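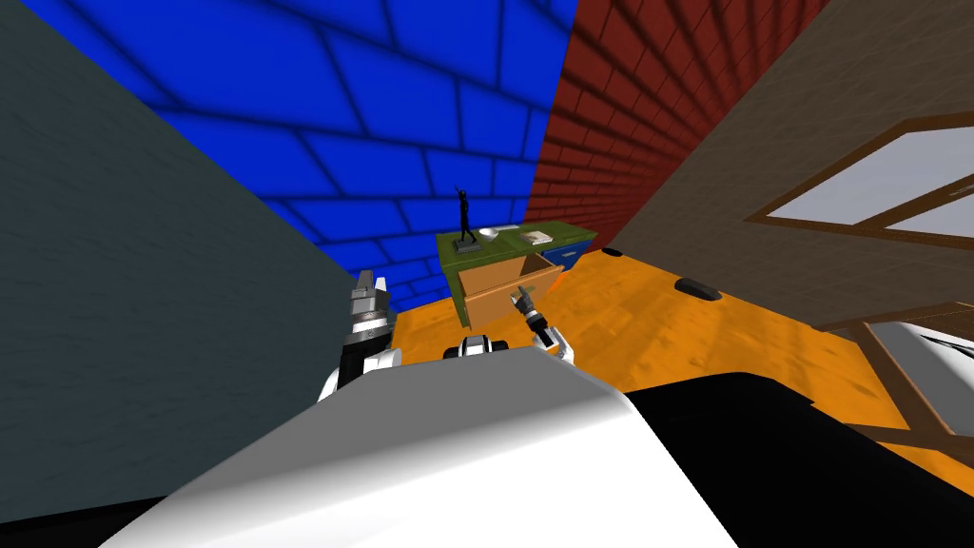
Joan Pruett
Contributing columnist

The left runner on my desk drawer broke in February. It is a strip of metal with a small wheel on one end, and the wheel split. The desk itself is fine. The top has a few rings on it from coffee cups, and the legs are as solid as when I bought it.

I called Vodero, the company that made the desk, and asked for a runner. They don't sell runners. They told me the desk had been dropped from the line and offered me a discount code for a new one. When I asked what I should do with the old desk, the person on the phone said most towns have a pickup for large items.

I think a company that sells furniture should have to sell the parts that hold it together, for as long as people can reasonably be expected to own it. I would put that at 15 years. Hinges, runners, shelf pins, casters and the odd-sized bolts should all be listed by number and sold one at a time at a fair price.

The usual answer is that storage costs money. It does. But a runner is a small thing, and most makers use the same few in everything they build. Our hardware store here in Dillach keeps 928 kinds of screws, bolts and brackets in one aisle. I know the number because it is painted on the sign over the aisle. If a family store in a town this size can manage that, a company with warehouses in two states can keep a box of drawer runners.

The other answer is that people don't want to fix things. I don't believe it. The Saturday repair table at the Sallden library took in 136 items last year, and plenty of them were furniture. I have sat there with my own lamp and watched people wait their turn with a chair leg in a grocery bag. Often the work itself was simple and the part was the problem. Somebody would know how to fit the hinge, but the hinge had an odd hole spacing and could not be bought anywhere.

That spacing is a choice. A maker that uses its own hole pattern has decided, whether it meant to or not, that the cabinet is finished when the hinge is. I would like to see standard spacing required for anything with a door or a drawer. Appliance makers will say they have different problems, and maybe they do. Furniture is the easy case, so start there.

Some of this would show up in the price. I would pay it. A desk that costs a little more and lasts twice as long is a better buy, and the town has one less desk to haul away.

As for mine, I found a runner from a different brand that was 2 inches too long. I cut it with a hacksaw and drilled new holes – badly, the first time. The drawer opens now, but it sticks when the weather is damp, and I still want the right part.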